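Looking After Vinyl Records and a Turntable at Home
By Ehsan Sadeghi
Updated December 28, 2022

Most surface noise on a second-hand record is dirt, and most dirt can be removed with cheap materials. Scratches and groove wear are permanent. The notes below deal with cleaning, storage and the setting up of a basic belt-drive turntable, and assume ordinary 12-inch LPs. Shellac 78s need different treatment, as alcohol dissolves them.

Dry brushing

Brush each side before playing it. Use a carbon fibre brush, with the platter turning and the tips of the bristles just touching the surface. Hold it still for two or three turns, then draw it slowly towards the edge. Pressing harder does not clean better; it bends the fibres over the top of the groove. Wipe the brush on its own handle afterwards and keep fingers off the bristles.

A new record also needs brushing. Paper inner sleeves shed fibres, and a disc straight from the shrink wrap often carries a good deal of static.

Wet cleaning

Wet cleaning is for records with visible marks, mould spots or a steady crackle that brushing has not moved. Use distilled water with a few drops of a plain wetting agent. Washing-up liquid is often suggested, but many brands contain perfume and hand softeners, which dry as a film in the groove.

Lay the record on a clean folded towel. Keep the label dry – a plastic lid slightly larger than the label, held down with one hand, is enough. Apply the fluid with a soft goat-hair brush or a velvet pad and work in the direction of the groove, never across it. Two slow circuits in each direction is sufficient for most discs. Rinse with distilled water only, blot with a lint-free cloth and stand the record upright in a clean dish rack.

Leave it until fully dry. Playing a damp record pushes softened dirt against the stylus, where it sets hard. Do not use a hairdryer. Vinyl starts to deform at temperatures that a hairdryer reaches easily.

I wash in batches of five and change the fluid between batches. If the water in the tray looks grey, change it sooner. 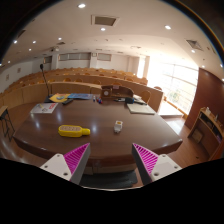 Put each washed record into a new polythene-lined sleeve. Returning it to the old paper one puts back a fair part of what was taken out. Keep the original inner if it is printed, and store it behind the new one inside the jacket.

Stylus

Clean the stylus dry, from back to front only, using the short stiff brush supplied with most cartridges. Side-to-side strokes can bend the cantilever. A small block of melamine foam also works: lower the stylus on to it with the cueing lever and lift it again. Do not drag it. Switch the amplifier to another input first, or turn the volume right down.

Keep a note of playing hours. Sibilance near the end of a side is usually the first sign of wear, though poor alignment gives much the same result and should be checked before a new stylus is bought.

Levelling and tracking force

Set the shelf level before the turntable. A small spirit level on the stationary platter, read in two directions, is accurate enough. If the feet do not adjust, use thin card under them.

To set tracking force, put anti-skate at zero, float the arm by turning the counterweight until it sits parallel to the platter, zero the dial, and then turn the weight to the cartridge maker's figure. Check the result with a digital gauge if one is to hand. The dial on my old Gandard reads light by a noticeable margin, and I have ignored it ever since I bought the gauge. Set anti-skate to match the force as a starting point.

Too little force does more harm than slightly too much. A stylus that loses contact with the groove wall strikes it on the way back – this is heard as a hard rasp on loud passages.

Belts

A belt that has gone shiny or slack gives slow starts and wavering pitch. Wipe it with a cloth dampened with isopropyl alcohol, together with the pulley and the rim of the inner platter. If the speed is still unsteady, fit a new one. Measure the old belt laid flat and doubled, then multiply by two, and order slightly under that length to allow for stretch.

Storage

Store records upright, close enough together not to lean but loose enough for one to be drawn out without pulling its neighbours. Records stacked flat warp and their jackets take on ring wear. Put a divider in every shelf wider than an arm's length.

Weight is easily underestimated. My main shelf holds 118 LPs and sagged visibly in the middle until I added a centre support. Fix tall units to the wall.

Avoid radiators, outside walls and direct sun. A February cold snap followed by heavy indoor heating is a common cause of condensation inside outer sleeves, so leave the tops of plastic outers open.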